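Tillaslow Issues Revised Intake and Grading Procedure for Returned Office Computers

Revision takes effect in February at the Jistport site; customer lot reports change format at the same time

JISTPORT - Tillaslow, a processor of retired office and school computer equipment, today released a revised procedure for the intake, grading and resale of desktop computers. The procedure replaces the version in use at the company's Jistport site and applies to all customer lots received from February onward. Lots already on site will be completed and reported under the old version.

The revision changes how units are logged on arrival, how they are graded, how memory and storage are tracked once separated from the unit they came in, and how results are reported to the customer that released the equipment. Prices for collection and data destruction are not affected.

Background

Under the previous procedure, a desktop computer was graded once, at the end of processing. A unit that failed late had already used bench time, and the parts removed from it were recorded against the lot as a whole. Customers could see how many memory modules had been recovered from a delivery but could not trace a given module to a given asset tag.

Tillaslow reviewed 347 desktop units from mixed customer lots before drafting the revision. Of these, 196 were suitable for resale as complete systems after cleaning and replacement of minor parts. The rest were processed for parts or sent to materials recovery. The review found that most units in the second group could have been identified at the first inspection, before any functional test was run. 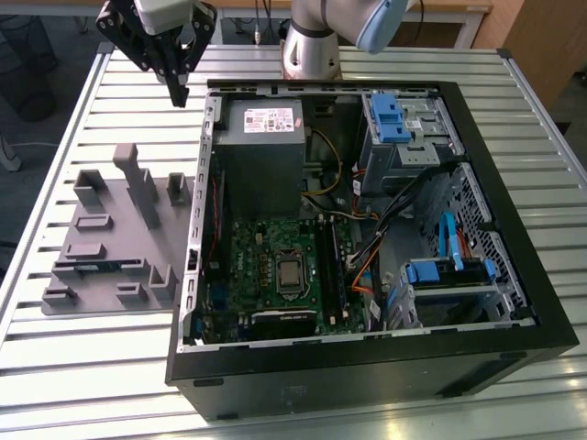 Changes at intake

Each unit will receive a Tillaslow serial label at the receiving dock, and the customer asset tag, where present, will be scanned against it. Units without a readable asset tag will be logged by manufacturer serial number. Units with neither will be set aside and reported to the customer within two working days. They will not be processed until the customer has replied in writing.

The exterior check is unchanged. Staff record case damage, missing covers, damaged ports and signs of liquid. Power cords, keyboards and mice are weighed by the pallet and are no longer logged individually.

The interior check now takes place before the first power-on. It covers the following points:

- presence of processor, memory, storage and power supply
- condition of capacitors and connectors
- dust load, on a scale of one to four
- loose hardware or foreign objects in the case
- expansion cards, recorded by type and slot
- condition of the coin cell holder

A unit that fails on any point marked critical in the work instruction goes directly to parts processing.

Grading

The number of resale grades has been reduced from five to 3. Grade A covers complete units with no functional faults and light cosmetic wear. Grade B covers complete units with no functional faults and visible wear to the case. Grade C covers units that pass functional testing but are sold without storage, without an operating system, or with a noted defect that does not affect operation.

The former grades D and E, which covered partly working units sold in bulk, have been withdrawn. Equipment that would have fallen into these grades will be processed for parts.

Functional testing runs for 40 minutes per unit and includes a memory pass, a processor load test, a check of all external ports and a check of fan speed under load. The memory pass was previously optional for units sold without an operating system. It is now required for every unit offered for resale.

"The old grades described the price we expected to get. The new ones describe the condition of the machine," said Tomomi Honda, process manager at Tillaslow. "A buyer who receives a Grade B unit should be able to read one paragraph and know what was tested and what the case looks like. We had buyers asking us what a D was, and the answer depended on which year the unit was sold."

Tracking of separated parts

Memory modules, storage drives, processors and expansion cards will each carry a record linked to the serial label of the source unit. The record stays open until the part is sold, installed in another unit or sent to materials recovery. Parts are stored in antistatic trays or bags according to type.

Modules are sorted by generation, capacity and speed rating, and tested before they enter stock. A module that produces any error during testing is rejected. Retesting of rejected modules, permitted under the previous version, has ended. Mixed-capacity pairs will not be installed in Grade A units. 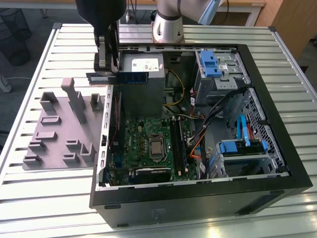

Storage drives continue to follow the data destruction procedure, which is a separate document and has not been revised. Drives are removed before resale grading and held in a locked cage until they have been erased or shredded. The certificate for each drive will now show the serial label of the source unit as well as the serial number of the drive.

Power supplies are tested in place where possible. Units with a nonstandard power supply are checked against a compatibility list before a replacement is ordered - a step added after several small-form-factor units were held for weeks waiting for parts that did not fit.

Records and reporting

Intake and test records are kept in Skaltico, the inventory system Tillaslow has used at Jistport since the site opened. The system has been configured with new fields for the interior check and for part-level records. Existing records will not be converted. Customers who need part-level data for earlier deliveries may request a manual extract, which will be charged by the hour.

Lot reports will be issued as a spreadsheet and a PDF summary. The spreadsheet will contain one line per unit and one line per separated part. The summary will state the number of units received, the number in each grade, the number processed for parts, and the weight of material sent to recovery by category. Reports will be sent within 15 working days of receipt of the lot, as before.

Teoh, which buys graded desktop units from Tillaslow for resale to small offices, has received the new grade definitions and will list units under them from the effective date. Units already listed under the former grades will keep their original descriptions until sold.

Customer action

Customers with a standing collection agreement do not need to sign a new contract. The revised procedure will be attached to the agreement as a replacement for the current annex. Customers are asked to do the following before their next collection:

- confirm the contact person for units without a readable tag
- send asset lists in the new column order, where asset lists are supplied
- remove BIOS passwords, or supply them with the list

Units that arrive with an unknown BIOS password will be processed for parts unless the password is supplied within ten working days.

Laptops, monitors and servers are outside the scope of this revision. A draft procedure for laptops is in preparation. No date has been set for its release.

About Tillaslow

Tillaslow collects, tests, resells and recycles office and school computer equipment. Its processing site in Jistport handles desktops, laptops, monitors and servers from business and public-sector customers. Services include collection, data destruction, resale, parts recovery and lot reporting.

Copies of the revised procedure and the new asset list template are available from the customer desk in Jistport on request. Press questions may be directed to the same desk, marked for the attention of Tomomi Honda.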